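Folding and paper-squaring chores: fold routine stalls at step two, stack never gets squared

Ticket status: open, waiting on reply
Product: Prelow desk helper, two-arm version
Opened: April 2018

Hello again! Me from the Ellon unit. I've been running the Prelow on our packing desk since January and I've finally got enough notes to send you something useful (I hope). The short question is whether this thing is ever going to do the dull desk jobs by itself, or whether I should stop telling everyone it's nearly there.

We give it two jobs. Job one is the folding board. You lift the left flap, swing it over to the middle, let go, and get your hands out of the way. I could do it half asleep. The Prelow did it 40 times on Tuesday's run and got a clean fold on 20 of them, which I was quite pleased with until I looked at the misses. Nearly all of them were the same thing: it takes hold of the flap all right, lifts it a bit, then stops dead with error 195 and sits there until I press resume.

My guess is the other arm. When I do it by hand, my right hand doesn't do much, it just hovers over the flat side in case something slides. The Prelow wants both arms to have a target, and if the right one hasn't got anything to hold it seems to sulk.
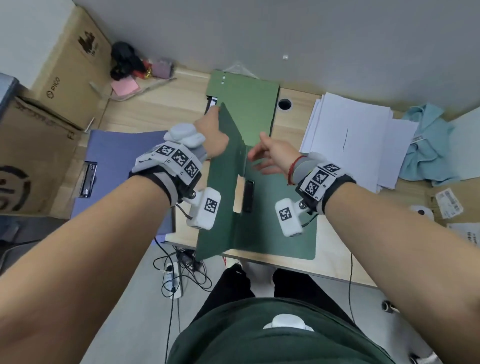 Job one by hand: left hand lifting the flap, right hand open over the flat side.

Things I've tried so far:

Restarted the base unit. No change.
Lowered the lift speed to 90. Fewer jolts, same error.
Rolled back to the Picard profile, the one that came on the stick. Worse! It went for the wrong edge and pushed the board along the desk.
Cleared the desk completely. This helped a bit, but I can't keep it like that. It's a working desk, there are folders and bags and boxes on it all day long, and a helper that needs a bare table isn't much of a helper.
Told the right arm to park. The error went away, but then the board crept sideways each time the flap came up, so I put it back.

Job two is paper. Pick up a loose stack of printer paper, knock it straight, put it down. I thought this would be the easy one and I was very wrong. One sheet it can manage, most days. A whole stack it either squeezes so hard the middle bows up, or it holds the outside sheets and the inside ones go all over the place. I've had paper on the floor more times than I care to say.

What I do myself is hold opposite corners, tip the lot over at an angle and let the edges shift until they start to line up. There's a fair bit of feel in it — you loosen one hand for a moment, then the other. I've no idea how you'd write that down as a setting. If there is one, please tell me, I've been through every menu.
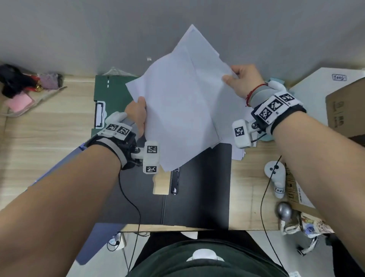
Job two by hand: stack held at two corners, edges still to be lined up.

Update, same evening. I tried the Vandlow grip pads on both hands. They're softer and the bowing is much better, so thank you for suggesting those. The inside sheets still escape. Error 195 on the folding board is exactly as before, so at least we know it isn't the pads.

Log from the last run is attached to the ticket. The gap in the middle is me switching it off to eat my lunch, so please don't spend an afternoon on that bit like last time!

What I'd like back from you:

Can the right arm be told to hover without gripping anything?
Is there a way to let the grip go slack for a second and tighten again?
Does 195 mean the same on the two-arm version as it does in the booklet? The booklet says "tray missing" and we haven't got a tray.

I still like the thing, for what it's worth. It carries boxes from the desk to the shelf all day without a grumble, and I'd miss it if it went. But folding and paper are still mine for now, and I'd love to hand over at least one of them. I can run tests any afternoon after the post has gone, just send me the settings and I'll put the results on here.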